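Test Operator (Gripper Comparison), fixed term
Jidero Handling Research
Applications close end of September

Jidero is recruiting two test operators for a gripper comparison program commissioned by Drutance. The program compares three finger sets on the same arm, under the same controller, with the same wrist camera. The operators run the trials, log the outcomes and keep the test cell in working order. The positions are on site and full time for the length of the program. Hybrid or remote arrangements are not available.

Background

Drutance packs mixed goods from open bins and wants to replace the fingers it currently uses. It has short-listed three sets: a rigid aluminium pair, a moulded rubber pair from Wojcik, and a printed pair with slotted sides, designed in our own workshop and known internally as Herka. Each set has done well in tests run by the people who made it. Those tests used different objects, different arms and different rules for what counted as a drop, so the results can't be put side by side. Our task is to run all three under one protocol and report the numbers, including the ones for our own design.

The work

A trial is one attempt to pick a named object, lift it, hold it for ten seconds and place it on a marked target. The protocol calls for 636 trials per finger set. Objects are drawn from a fixed list of 75 and placed according to a printed layout sheet. The operator does not choose the object, the position or the order.

Most trials are run by teleoperation. You will drive the arm from a hand controller while watching the wrist camera feed, and you will also have a direct view of the cell. The remainder are run by a scripted controller, and for those you will set out the object, start the run, watch it and record the result.

Other duties:

Changing finger sets and checking alignment against the gauge block after each change.
Calibrating the wrist camera at the start of each shift and after any collision.
Recording every trial in the log, with a failure code and a short written note where the object was dropped, crushed, missed or placed off target.
Checking cables and connectors before the arm is powered.
Cleaning finger surfaces with the supplied wipes after every 75 trials.
Stopping the arm when something looks wrong. Operators have full authority to do this and do not need to ask.

Trials that are stopped for safety are logged and repeated. They are not counted as failures of the finger set. Trials that fail for any other reason stay in the record, whatever the operator thinks of the attempt.

What we require

Steady hands and normal or corrected vision, including colour vision good enough to tell the indicator lights apart.
The ability to stand for up to two hours at a time and to lift 15 kg.
Clear written English. Your notes will be read by engineers who were not in the room.
Experience in a job where a procedure had to be followed exactly. Laboratory, warehouse, machining, kitchen and pathology work have all been suitable in the past.

What is useful but not required

Time spent operating any robot arm, crane, camera drone or excavator.
Basic use of a command line.
Experience fitting small mechanical parts with a torque driver.

A degree is not required. We will train you on the arm and the controller. Training takes two weeks and is paid at the full rate. At the end of it each operator completes 200 practice trials, which are scored for consistency and then discarded. The score is used to set the starting shift pattern. It is not a pass mark.

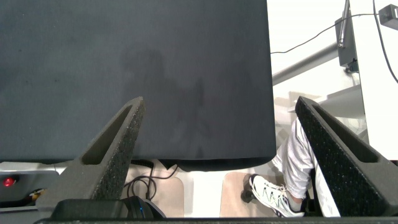 Operators work in pairs, one at the controls and one on the cell, and swap every hour. The person on the cell resets objects, keeps clear of the arm while it is live and calls out the layout number before each trial. The person at the controls does not move the arm until the call has been made. This sounds fussy on paper and becomes routine by the second day.

Shifts

There are two shifts, 7:00 am to 3:00 pm and 10:00 am to 6:00 pm. The overlap is used for finger changes, calibration and handover. There is no night or weekend work. Enclosed, flat-soled shoes must be worn in the cell. Rings, lanyards and loose sleeves are not permitted near the arm. Safety glasses are provided.

Pay and conditions

The hourly rate is listed on the application form and is the same for both positions. Superannuation is paid on top. Each operator also receives a one-off allowance of $300 for footwear and workwear, paid with the first wage. Both roles may be extended if Drutance goes ahead with a second stage, in which the same finger sets would be tried with a different camera and a faster controller. No decision has been made on that stage and applicants should not rely on it.

How to apply

Complete the form on the Jidero careers page and attach a résumé of no more than two pages. In place of a cover letter, please write up to 200 words describing a procedure you followed at work and one occasion when it went wrong. We are interested in how you recorded the problem.

Short-listed applicants will be asked to attend a practical session of 90 minutes. It includes a safety briefing, a short period driving the arm, and a logging exercise. No preparation is needed. Please tell us on the form if you need adjustments to the session or to the workstation, which can be set up for left-handed or seated use.

Applicants who have worked for Wojcik or Drutance in the past two years should say so on the form. It doesn't rule you out, but it will be noted in the final report.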